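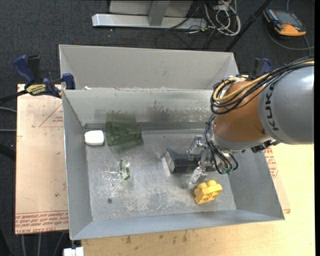 Recogida de textil y pequeños aparatos en Rurkside

El punto de recogida de la calle Benmoussa cambia de horario a partir de julio. Abrirá de 9.30 a 13.30 y ya no habrá turno de tarde, que apenas se usaba en verano. El acceso sigue siendo por la puerta lateral.

Se admiten ropa, calzado atado por pares, ropa de cama, cables y aparatos que quepan en una bolsa de 30 litros. No se admiten colchones, pinturas ni bombonas. Las pilas van aparte, en el mostrador.

Quien tenga muebles o electrodomésticos grandes debe pedir la retirada a domicilio. El servicio lo lleva Mititz desde este año y cubre hasta 4 bultos por vivienda y solicitud. Hay que dejarlos en el portal la noche anterior, con el número de solicitud pegado a la vista. Los vecinos de la zona de Radeo tienen que llamar por teléfono, porque sus direcciones todavía no aparecen en el formulario.

Rosário Teixeira atiende las dudas sobre las tarjetas de vecino. Las antiguas, de color verde, valen hasta que se agoten los sellos. El duplicado se entrega en el momento si se trae un recibo reciente.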